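采集规范改到第几版了?聊聊手持夹爪这一摊的规矩

这一期本来想写年度回顾的,写了两段自己先困了,删掉。还是聊点我最近天天泡在里面的事吧:手持夹爪采数据,到底该立哪些规矩,哪些规矩立了等于没立。

先交代一下来龙去脉,新订阅的朋友可能不知道。我在Korkis这边管采集规范,从五月接手Purnarura项目的那份文档开始,一直改到现在。接手的时候它有88条,对,88条,打印出来能垫桌脚。里面什么都有,有一条写"操作者应保持良好心态",还有一条写"动作应自然",下一条紧跟着写"动作应标准"。我拿着这份东西去跟过几次现场,发现大家培训的时候认真看一遍,之后就靠口口相传了。谁坐你旁边,你就学会谁的习惯。

所以我后来的工作其实大半是删。删的时候还挺得罪人的,因为每一条背后都有一次事故,都有一个人当时熬了夜。我能理解!我自己也往里加过条款,加的时候觉得天都要塌了,三个月后再看,哎呀,那天只是电池没充满。

下面这些是留下来的、或者改了写法的,按我自己的重要程度排,跟正式文档的编号对不上,要引用的话请引正式文档。

一、开录之前先空夹一次

这条最土,也最有用。每一段开始前,把夹爪完全张开,再完全合拢,再张开,然后才去碰东西。两只手都用的话,两只都做,先左后右,不要同时。

旧版的写法是"确认夹爪状态正常"。什么叫正常?有人看一眼指示灯就算确认了,有人捏一下。后来我们在回放里发现开合读数的零点飘了,往前翻,翻不出是从哪一段开始飘的,整批都得靠人眼去对。那一批386段,我和同事轮着看,看到后来闭上眼睛全是夹爪。现在有了空夹这个动作,每段开头都带着一对极值,零点飘没飘一目了然,后处理的脚本也有个抓手。

有人嫌它费时间。我掐过表,熟练以后就是喘一口气的工夫,真的不用跟我争这个。

二、慢下来,尤其是转手腕的时候

镜头装在夹爪上,手腕一甩,整个画面就糊了。道理人人都懂,可是一天录下来,手会自己变快,人是感觉不到的。下午的段落普遍比上午的快,这个我几乎可以不看时间戳就猜出来。

旧规范里给了一个角速度上限,数字很漂亮,精确到小数点后一位。问题是,谁手上能感觉出角速度啊?我现在的写法是:从一个物体移到下一个物体的途中,如果你自己看不清爪尖对着什么,就太快了。很粗糙,但现场听得懂。后处理那边照样按数值筛,数值的事交给机器,人就按人的感觉来。

顺便说,糊掉的段落不要当场删。标上"快",留着。Rivadeneira那边做标注的同事跟我讲过好几回,他们宁可收到一段标了"快"的,也不愿意收到一个莫名其妙的编号空缺,然后花半天去查是没录还是丢了。

三、小东西、圆东西,单独立一节

这一节是今年加的,我有点得意,容我多说几句。

以前规范里的物体分类是按"硬"和"软"分的,硬的一套,软的一套。可是真正让人抓狂的那一类,根本不管软硬,是会滚的。小果子、珠子、药瓶盖、滚圆的糖。你一碰它,它就走;它一走,旁边那几颗也跟着走;你追过去,夹爪的影子又把它盖住了。新手这时候十个有九个会伸另一只手去挡,挡完了自己还没意识到。

再加上居家环境里很少有那种干干净净的台面,底下多半铺着布,布上有格子有图案,还会起皱。颜色一花,小东西跟印上去的图案就容易混,人眼还好,做分割的模型有时候真的会把印花当成东西(我见过它一本正经地给一颗印花画了框)。

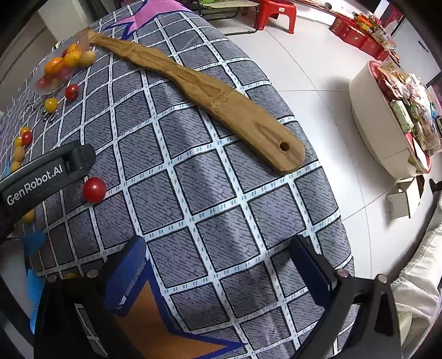
两张都是花格布面,星形图案,布上散着红的黄的小果子,还有一根带小孔的长木条。

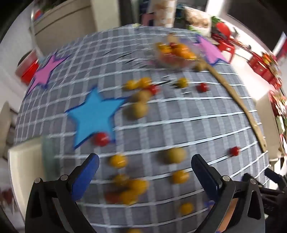

针对这种情况,我们现在的要求是这样的。

摆放要有疏有密。全部散开太容易,全部堆在一起又没法下手,所以一轮里面要有单独的、有挨着的、也要有几颗凑成一小撮的。摆完不要再去"整理"。我见过有人录之前忍不住把果子排成一排,排得可整齐了,强迫症看了舒服,数据看了难受。

一次只追一颗。滚走的那颗,如果还在台面上,夹爪移过去继续夹,不算失败,照常录。滚到地上的,停手,让画面静一下,再结束这一段,结果栏写"掉落"。不要录着录着弯腰去捡!

另一只手不许帮忙。单手任务就是单手任务,空闲的那只手放在自己腿上或者身侧。双手任务里,哪只手负责扶、哪只手负责夹,开录前就说定,中途换手的算另一种任务,要另起一段。

夹软的东西,合到刚好能提起来就停。这条我们争得最久。有同事主张给力的上限,可是手持的这种工具,力是从人手上来的,现场没有谁能边夹边看读数。最后定下来的判据特别朴素:放下以后,表皮不能破,不能有汁。破了的那颗拿走换新的,这段标"损坏",保留。用过的果子不许再放回要吃的那一份里,哪怕看着好好的。这一句是住户提的,我觉得提得太对了,直接抄进来了。

细长的东西跟小圆的东西混在一个台面上的时候,先夹哪个都行,但是任务描述里要写明。长木条、筷子、尺子这类的,夹中段还是夹端头,差别很大,夹端头的时候另一头会扫过台面,把旁边的小东西全扫走。这件事我在会上说的时候大家都笑,说这还用写吗。用写的。写之前我们每周都有人这么扫一次。

四、背景里有什么,比你想的要紧

采集的人盯着爪尖,镜头可不只盯着爪尖。广角一开,台面后面的柜子、凳子、地上放的箱子,全在里面。我现在要求开录之前把夹爪举到最高的工作位置,慢慢左右转一圈,看看都能扫到什么。

要收走的:证件、药盒上的姓名、快递单、写着电话的纸条、屏幕还亮着的手机和平板、家里人的照片。镜子能盖就盖。

不用收走的:零食、凳子、靠垫、节日装饰、没来得及收拾的各种杂物。这个我要重点讲,因为旧版写的是"保持背景整洁",结果我们的人一进门就帮住户搞卫生,搞得比样板间还像样板间。可是我们跑到别人家里去采,图的就是家里那个样子啊!样板间我们自己仓库里就有。现在这条改成了"除上列物品外,维持住户原状",住户也轻松,说早讲嘛,害我拖了一上午地。

人也是。住户家里有人走动很正常,但是不能入镜正脸。录的过程中如果有人走进来,不用喊停,把这一段录完,标"有人",由后处理那边决定打码还是弃用。以前的做法是当场大喊一声"别过来",我听着都心惊肉跳,何况是在人家自己家里。小孩在的话,一律先停。这条没有例外,也不接受"他就站在门口看"。

五、知情同意书要让人看得懂

我们原来那份同意书有好几页,法务写的,一个字都不能说错,可是我妈看不懂,我就觉得它不合格。现在最前面加了一页大白话,五句话讲完:我们录什么,录下来给谁用,存多久,你随时可以叫停,叫停以后我们怎么删。后面才是正式条款。

"随时可以叫停"这一句,光写不够,得做得出来。我们现场演练过一次,假装住户下午突然说不录了,上午录的也不要了。好家伙,从设备里删倒是快,可是中午已经自动同步了一份,标注那边又拉了一份,缓存里还有一份。我们花了整整两天才敢跟对方说"删干净了"(当然是演练,但两天是真的)。之后改成当天的数据先放在隔离区,住户晚上确认过了再往下走。慢是慢一点,我睡得着觉。

六、两只夹爪别打架

双手任务里,两只夹爪靠得近,经常一只的镜头里看得见另一只。看得见没关系,碰上了才麻烦。碰一下,支架的角度可能就变了,肉眼根本看不出来,可是标定就不准了。

规定是:凡是听见"咔"的一声,或者手上感觉到磕了,这一段录完就停,重新做标定,哪怕你觉得没事。这条的执行情况我老实说不太理想,因为重新标定要拿板子、要找平地方、要等程序跑完,大家心里都在算账。我现在的办法是把标定板就放在设备箱最上层,打开箱子第一眼就是它。效果好了一些,但还没到我满意的程度。谁有更省事的做法,请一定写信告诉我。

指垫也说一下。每进一家之前擦一遍,出来再擦一遍。夹过食物以后当场擦,换到不能沾湿的东西之前再擦。擦布用一次换一块。指垫边上起翘了就换新的,不要拿胶水补。补过的摩擦力不一样,而且胶水会蹭到人家桌布上,我们赔过一块。

七、失败的段落请留下

我每期都要说这句话,说到大家都会背了。还是要说。

采集的人有一种天然的羞耻心,夹掉了,就想重录,把掉的那段偷偷删掉。我太懂了,我自己录的时候也想删。可是交上来全是一次成功的数据,一看就不对劲,谁在家里夹小果子能一颗都不掉啊?学出来的东西也怪,它压根没见过"掉了以后怎么办"。

我们在考核上动了手术。以前按成功段数算,现在按合规段数算,失败但是标清楚的,跟成功的一样计。改完之后第一周,"掉落"的标签一下子冒出来一大堆,有同事吓坏了,以为大家手艺退步了。没有退步,是终于肯说了。

标签也从原来密密麻麻的一长串减到了几个大家张口就能说的词:掉落、损坏、快、有人、碰撞、中断。想加新词的,先拿十段例子来给我看。

八、每段录多长

单段上限现在是60秒。以前没有上限,有人一口气录了一顿饭的工夫,中间还喝了口水,夹爪搁在桌上录天花板。标注的同事看到天花板那一段的时候给我发了一串问号。

60秒是试出来的,长一点也不是不行,但是人过了这个点注意力就散,后半段的动作明显毛躁。做长任务的话,拆开录,段与段之间不动台面上的东西,编号连着走就行。

一天录多少我们也设了顶。手腕是自己的,夹爪再轻,举一天也够受的。到了顶就收工,录得再顺也收工。之前有个小组为了凑2000段的整数,硬是多录了一个晚上,第二天三个人的手抬不起来,那一晚的数据我后来翻了翻,能用的少得可怜。凑整数这个毛病我们行业得戒一戒。

九、跟Wullitz那份草案怎么对

有好几位来信问,Wullitz工作组的那份居家采集草案出来以后,我们的规范还要不要自己写。我的看法是要写,但是名词最好跟着他们走。比如他们把一次完整的动作叫"回合",我们内部叫"段",开会的时候两边各说各的,半小时以后才发现在讲同一个东西。我已经在文档里加了对照表,下一版打算全部换成"回合",请各位有个心理准备(我自己也改不过口来,这篇里就还是"段")。

草案里有两处我提了意见。一处是照明,它要求光照均匀,我觉得居家环境里要求均匀等于要求大家带灯进去,窗边亮、墙角暗,那就是家里的样子,记录下来就好了,不必去消灭它。另一处是物体清单,它要求每件物体都登记尺寸和重量。杯子碗盘可以,小果子怎么登记?一颗一颗称吗?我建议允许按"份"登记,写明种类和大致大小就够了。对方回信说会讨论,语气挺客气的,我就先当它有戏。

也有我抄过来的。草案里有一条讲交接,说同一户如果分两次去,第二次去的人必须先看第一次的回放再进门。我们以前从来没这么做过,试了几户,好得不得了,第二组的人知道哪扇门后面有只怕生的猫。

还没想清楚的几件事

文档里现在还挂着几个待定项,我列出来,欢迎来吵。

布面起皱要不要抚平。我倾向于不抚,可是皱得太厉害的时候,小东西会卡在沟里,夹爪的指尖也容易连布一起夹起来。连布夹起来算失败还是算另一种成功?我们内部吵了两次,没有结果。

手指和手腕入镜怎么算。手持的工具嘛,总会露一点点。有人主张一律戴深色手套,夏天试了,闷得很,而且戴了手套以后扣扳机的手感也变了。目前先不强制。

透明的容器。袋子、碗、罐子,只要是透明的,里面装的东西到底算"在台面上"还是"在容器里",标注标准前后不一致,我翻了旧数据,两种都有,还都不少。在定下来之前,请先统一标"在容器里"。

还有就是采集员自己看回放的权限。他们一直想看,我也觉得该看,看自己录的东西是进步最快的办法,只是权限一开,隔离区那套流程就要跟着改。这事我在跟系统那边磨,有进展了下期说。

新版文档会放在老地方,改动的地方用黄底标了出来。来信请在标题里写上条款名字,上次有位朋友的标题只写了"有个问题",我在邮箱里找了半个下午才找回来。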